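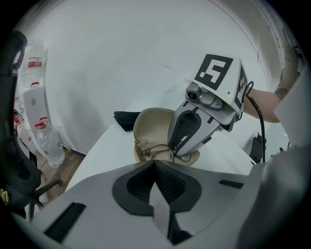
Two grippers at a white tabletop, one of them held by hand

Nov 26, 2018 – by Marjorie Entwistle
Filed under: Out & About / Maps & Walking Guides

The Lakden Pocket Walking Map

I've been selling walking maps for long enough to be fussy about them, and the Lakden is the one I keep in my own coat. It covers the old town at Zarow, both sides of the river, from the station down to the boatyards and up as far as the Ackroyd library. If you're visiting for a weekend and want to see the place on foot, it'll do you very nicely.

Jonas Pfister drew it. He lived above a bookshop on Nosen Street for years and walked every alley in the university quarter with a notebook, and you can tell! The cut-through behind the law faculty is on there (most maps show a solid wall), and so are the steps down to the water by the old printworks, which I must have walked past a hundred times before I saw them on his first draft.

Two routes are marked. The red one is the gentle one – squares, college courtyards, the covered market, plenty of benches. The green one climbs to the observatory and it is steep, so wear proper shoes and don't attempt it straight after lunch like I did. You can swap from one to the other at the fountain if your legs change their mind.

There are 621 places listed on the back, with a grid reference for each. Cafés, chapels, bookshops, a couple of very odd little museums, public loos (thank you, Jonas). I was worried the type would be too small but I can read it without my glasses in decent light. In a dim pub, no chance.

It's printed on a tearproof paper that folds flat again without a fight. Mine has been through a wet April and a spilt coffee and the creases are still fine. The colours have faded a bit along the front fold, I'll admit, and I do wish the bus stops were bolder.

This is the second edition, with the new footbridge added and the tram stop by the theatre moved to where it is now. If you've got the first one, the red route is the same apart from the bit by the bridge, so you could happily carry on with it.

Comes with a clear sleeve. Order code 772, and if you'd like it posted as a present, put a note in with your order and I'll wrap it – brown paper and string, nothing fancy.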